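Trestano Adds Robot Folding Stations at Vestdale Uniform Plant

Jobs and pay held for all 129 employees as two-armed machines learn team wear

VESTDALE, November – Trestano, which cleans, repairs and repacks uniforms for schools and sports leagues, is putting two-armed robots to work on part of the folding done at its Vestdale plant. The first station is in training now. The company plans to have 11 in place when the work is finished.

Folding has been the hardest job at the plant to fill. Team wear arrives from the dryers in piles, and each piece has to be picked out, laid flat, checked for damage, folded to the customer's pattern and stacked by size. At the height of the season Vestdale handles 2,000 pieces a shift. Sore wrists and shoulders are the most common complaint among folding staff.

The stations were supplied by Takagi. Each has a pair of arms with two-finger grippers and works over a padded, fabric-covered surface.
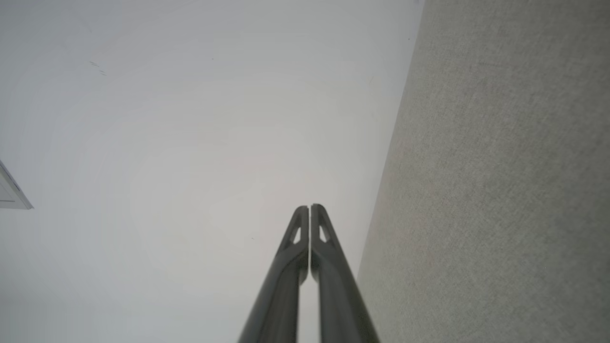
Trestano chose to start with jerseys and warm-up jackets, the two items that take up the most hours. Towels and flat linens already go through a conventional folding machine and are not part of the project.

"A towel is the same every time. A jersey comes out of the bin a different shape every time, and people sort that out without thinking about it," said Yevdokiia Levchenko, operations manager at Vestdale. "The robot has to be taught. Our folders are the ones teaching it, and they are paid the lead rate for those hours."

So far 18 employees have completed the training course, which covers starting and stopping a station, clearing a dropped garment, and marking a fold as good or bad. The course is given on paid time and is open to anyone with six months at the plant.

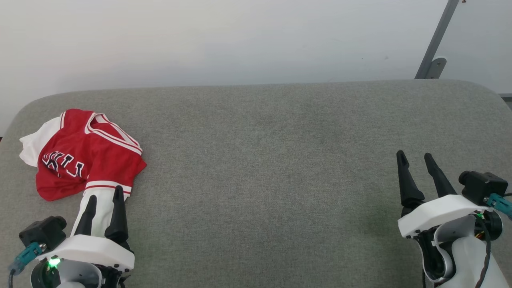
Under an agreement reached with staff before the order was placed, no position at Vestdale will be cut on account of the new stations through the end of next season. Folders who move off the line can apply for station operator, repair and lettering, or final inspection. Those who want to keep folding by hand may do so. Small orders, rush orders and anything with loose trim will stay with people.

Shift times are not changing. Folding staff will rotate between hand tables and stations every two hours, and the production target for hand folding will be lowered once the first three stations are running. Employees will not be rated on the output of a robot.

Levchenko said the early weeks have been slow. "An experienced folder is still much faster, and I expect that to be true for a while. We are not counting on speed. We want fewer hours of the same motion for the same people."

An operator will be assigned to every station during the training period. Trestano will review the results with employees before deciding whether to order the same equipment for its Arkport plant.
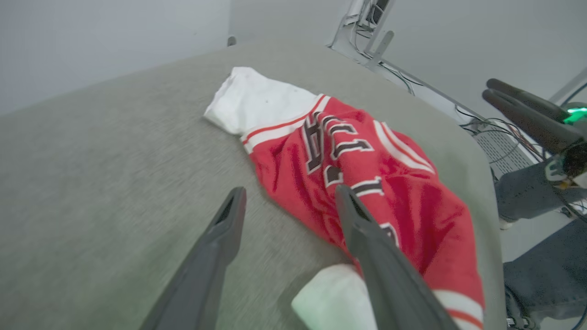
About Trestano

Trestano provides cleaning, repair, lettering and storage of uniforms for schools, clubs and recreation leagues. It operates plants in Vestdale and Arkport.

Media contact: Trestano Communications, Vestdale office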